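Erneck Residents' Handbook
Kitchen Care: Odors, Limescale and Everyday Cleaning

The kitchens in the Erneck building are shared by the residents of each floor. The following guidance applies to all of them and replaces the sheet issued in March.

Sinks and drains

Scrape plates into the food waste bin before rinsing. Cooking fat must not be poured down the sink. Let it cool in a can or jar, then place the closed container in the general trash. If a drain runs slowly, remove the strainer, clear it by hand and flush with hot tap water. Chemical drain openers are not permitted, as the older pipes on the lower floors do not tolerate them. Report a blocked drain to the housing office at extension 3314.

Kettles and faucets

The local water is hard, and scale forms quickly. To descale a kettle, fill it halfway with equal parts white vinegar and water, bring it to a boil, switch it off and leave it for one hour. Empty the kettle, then boil and discard two changes of fresh water. Please leave a note on the kettle while the vinegar is standing in it. For faucets, wrap a cloth soaked in vinegar around the spout for 20 minutes and rinse well.

Microwave ovens

Cover food while heating it, and wipe up spills the same day. For dried-on splashes, heat a microwave-safe bowl of water with a few slices of lemon for three minutes at 600 watts. Leave the door closed for five minutes more, then wipe the walls with a soft cloth.

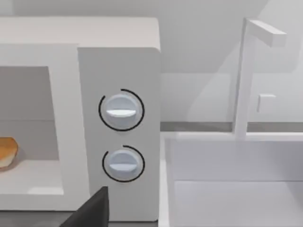
Turntable plates may be washed by hand with dish soap once they have cooled. Dry the plate fully and check that it sits level before using the oven again. Scouring pads and oven sprays should be kept away from the interior and the door seal.

Refrigerators

Label all food with a name and room number. Shelves are cleared every Saturday at 9 a.m., and unlabeled items are discarded. Wash shelves with one tablespoon of baking soda dissolved in a quart of warm water.

Cloths and sponges

Hang cloths to dry after use and launder them on a hot cycle. Replacement sponges are kept in the supply closet on each floor.

Questions regarding this page may be directed to Irén Szénási, Housing Office.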